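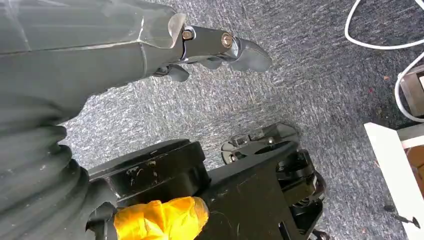
How often should the water in a closed heating loop be tested? Twice a year is enough for most small buildings, with one test in March before the boilers go off and the other before they are lit again.

The Cuvbridge loop holds 400 litres and was last flushed 9 years ago. Samples taken from the lowest drain point were brown and left a fine black sludge in the jar, a common sign of magnetite. Inhibitor strength was below the level on the supplier's chart. Sylvie Lévesque has asked for a second sample from the far end of the loop - the radiators there are slow to warm and cold along the bottom.
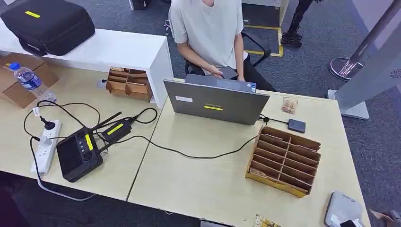

If that sample matches the first, the loop will be drained, flushed one branch at a time and refilled with fresh inhibitor. Each branch should take almost 30 minutes. A magnetic filter will go on the return pipe, with valves on both sides so that it can be cleaned without draining down.

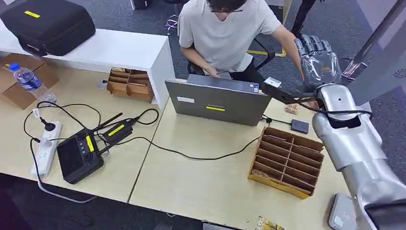 Lorne Doucette asks whether the old thermostatic valves will survive a flush, as 2 of them stuck the last time. They will be taken off first and their pins checked by hand. Spare pins are on order from Bouchard.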